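4.2 Setting the browning level

Now for the fun part — your first slice! The Bokstead toaster remembers your last setting, so a little testing now pays off every morning.

1. Plug the toaster into a grounded outlet.
2. Turn the dial to 4. Fresh white bread likes 3, and dense rye can go all the way to 8.
3. Press the lever until it clicks.
4. Taste, adjust, and try again!

Note: Frozen slices need the Frost button as well. Press it after the lever.

CAUTION: Never reach into the slots with a fork or knife. Unplug the toaster and let it cool first.
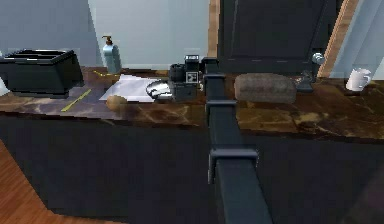
Fig. 8. Black toaster at the left end of a marble counter.

5. Slide out the crumb tray once a week and wipe it dry.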